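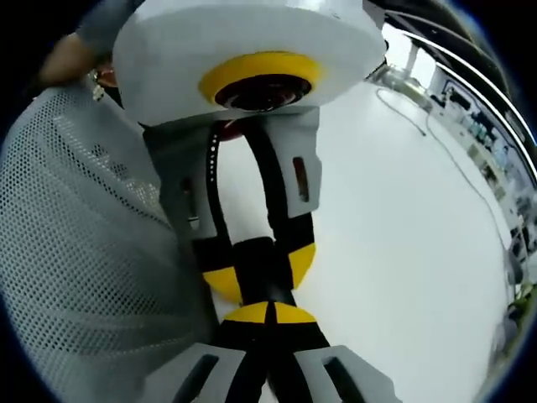
Home | Visits | How Things Work | For Schools | Find Us

Filed under: Machines and Making, ages 8 to 11

How a gripper learns to pick things up

The Dasik workshop in Toltcombe opens to the public each July. Visitors are shown how a robot is taught to handle soft objects such as cloth, bags and netting. This page explains what is shown, and the words used on the day.

What is a gripper?

A gripper is the part of a robot that holds things. A person's hand has four fingers and a thumb. A gripper often has two fingers. They move towards each other to close and away from each other to open.

Not every gripper is fixed to a robot. Some are held by a person. The one at the demonstration is called Flarari. It has a rounded white housing, white fingers and bright yellow markers. The person holds it and does the job that the robot will later have to do.

Why does a person go first?

A robot cannot guess how to pick up a piece of mesh. It needs examples. An example is one try at a job, stored by a computer. The computer stores what the camera saw and how the gripper moved.

One example is not enough. The mesh may be folded one way on the first try and another way on the next. At the open day, 40 examples are recorded in each session. The full set for the mesh job has 700.

Why is soft material difficult?

A wooden block keeps its shape. If you push one side, the whole block moves. Mesh does not do this. If you push one side, that part bends and the rest may stay where it is. It can also fold over and hide its own edge.

The fabric used is grey, with a regular pattern of tiny holes. Fingers that close too far from the edge get hold of a thick fold. Fingers that stop short get hold of nothing. The edge has to be between the two pads before they close.

What does the camera do?

The camera used for these recordings has a wide lens. A wide lens takes in more of the room than an ordinary one, but it makes straight things look curved. A bench or a rail near the side of the picture seems to bend. The computer can allow for this, as the bending follows a fixed rule.

What happens next?

The examples go to a program called Thampi. It compares them and looks for movements that lead to a good grip. This is called training. The robot then tries the job by itself. If it drops the mesh, more examples are recorded and the training is run again.

Visiting

Each session lasts 90 minutes. Children must be 9 or over to use the hand-held gripper. Younger children may watch from behind the line. Please step over cables on the floor and keep long sleeves rolled up.

Words to know

Gripper: the part that holds an object.
Housing: the outer shell that covers the parts inside.
Mesh: a material with many small holes.
Training: using examples to set how a robot moves.

Last updated: 09/02/2020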